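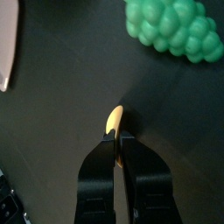 Jundia has extended its remote teaching program for small-part handling, the company said on November 21, 2019. An operator moves a hand controller, and the arm copies the motion while joint angles and wrist video are logged. The current set covers thin, curved items held on edge between two fingertips, with a green, toy-like grape bunch lying nearby on the dark tabletop. Roughly 3,000 demonstrations are planned at the Enenholm site - 2,000 of them by remote control, the rest by hand guiding. Project lead Ziad Dabbas said grip width is recorded separately. Training starts in February.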